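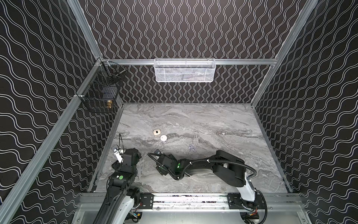 Mesh and wire baskets hung on metal rails.

Care and Storage of Video Games Equipment in the Home
Omness Games Lending Library — Advice for Members
Revised 5/13/11

The Library lends consoles, controllers and games to households across the district. The advice on this page was first compiled for borrowers, but it applies equally to equipment that members own. It replaces the sheet issued in November, which should be discarded.

Before cleaning anything

Switch the console off at the wall and remove the plug. A console left on standby is still receiving power. Allow it to cool fully, and take out any disc or cartridge. Members who are unsure whether their console is still under guarantee should read the terms before removing any screw or cover. Nothing on this page requires a console to be opened.

Dust

Dust gathers first at the air vents, usually at the back or along the sides. Use a soft, dry paintbrush kept only for this purpose, and brush outwards, away from the vents. A vacuum cleaner held close to the casing should be avoided, as it can build up static. Glossy black casings scratch very easily; wipe them with a clean microfibre cloth and do not press. Kitchen paper leaves fine marks that show under a lamp.

In most homes a monthly brushing is enough. Homes with cats, dogs or an open fire will need to do it more often, and the shelf beneath the console should be wiped on the same occasion.

Controllers

Controllers are handled more than any other part of the equipment and are the items most often returned to us in poor condition. Wipe the grips and buttons with a cloth barely dampened with water and a drop of washing-up liquid, then with a second cloth dampened with plain water, and dry at once. The cloth should be wrung out until no water can be squeezed from it.

The seam that runs round the casing collects grime. A wooden cocktail stick, drawn gently along the seam, will lift it. Metal pins and knife points are not suitable. Around the thumbsticks, use a cotton bud with a very small amount of isopropyl alcohol and move the stick through a full circle as you work. Let the controller stand before it is used again.

Sticky buttons are nearly always the result of a spilt drink. If a button remains slow after cleaning, please do not force it. Borrowed controllers should be brought back to the desk with a note of which button is affected. Members will not be charged for a fault that is reported promptly.

Batteries should be taken out of any wireless controller that is to be put away for the summer. Where a battery has leaked, wear rubber gloves, wrap the cell and take it to a battery collection point. The white crust on the contacts can be removed with a cotton bud dipped in a little vinegar, followed by a dry one.

Discs

Hold a disc by its edge and centre hole. Wipe from the centre straight out to the rim, never round and round, using a soft cloth. Furniture polish, toothpaste and glass cleaner are all recommended from time to time by well-meaning friends, and the Library has withdrawn discs that were ruined by each of them. Light surface marks often do no harm to play and are best left alone.

To release a disc from its case, press the centre hub and let the disc rise. Pulling at the rim bends it, and small cracks then form at the centre. A disc cracked at the hub must not be played, however minor the crack appears.

Cartridges

Older cartridges that fail to start usually have dirty contacts. Blowing into them is a habit of long standing, and we ask members to give it up: breath carries moisture. Use a cotton bud with isopropyl alcohol along the contacts, turn it to a clean side, and repeat until the bud comes away white. Leave the cartridge to dry before inserting it. If it still does not start, the contacts inside the console may be at fault, and this is work for a repairer.

Cables

Most cable faults begin at the plug, where the lead has been bent sharply or wound tightly round the controller. Coil each lead loosely, in a loop no smaller than a saucer, and fasten it with a strip of hook-and-loop tape. Elastic bands perish and leave a mark on the plastic. Label both ends of every lead. A folded piece of masking tape with the name of the console written in pencil will serve well, and can be renewed when the writing fades.

Leads should not run beneath a rug or across a doorway. Where a lead must pass along a wall, adhesive clips fixed to the skirting board will keep it clear of feet and vacuum cleaners.

Storage

Consoles in use need air on every side. A closed cabinet is not suitable, even with the door ajar, and nothing should be placed on top of the casing. Leave a gap of at least 2 inches at the back and sides.

Open baskets are useful for controllers, headsets and spare leads, as the contents can be found without tipping them out. Keep to one kind of item in each basket where possible. Memory cards and other small parts will work their way through a wide mesh and are better kept in a lidded tin. Brukanden, the household goods shop on the High Street, offers a discount on storage baskets to members who show their card.

Games should stand upright on a shelf, as books do. Tall piles put strain on the cases at the bottom. Keep the shelf away from radiators and out of direct sun, which fades the printed covers within a season or two. Lofts and garages are too damp in winter and too warm in summer for discs, cartridges or consoles.

Packing for a journey or a house move

The original box, with its moulded inserts, remains the best protection. Where it has not been kept, wrap the console in a clean cotton towel and place it in a firm box with padding on all sides. Remove any disc first — this is the step most often forgotten, and a loose disc can damage the drive. Pack leads separately. On arrival in cold weather, leave the console unplugged in the room for 2 hours before switching it on.

Borrowed items

The Library now holds 400 games, and their condition depends on the members who use them. Please check each item against the slip in its bag when you collect it, and again before you return it. Missing leaflets and covers should be mentioned at the desk.

Peter Šimek, Equipment Officer, holds a cleaning session in the MacRitchie Room on the first Saturday morning of each month, from 9 o'clock. Cotton buds, cloths and brushes are provided. Enquiries about loans, renewals and lost items should be addressed to Morag Tennant at the main desk.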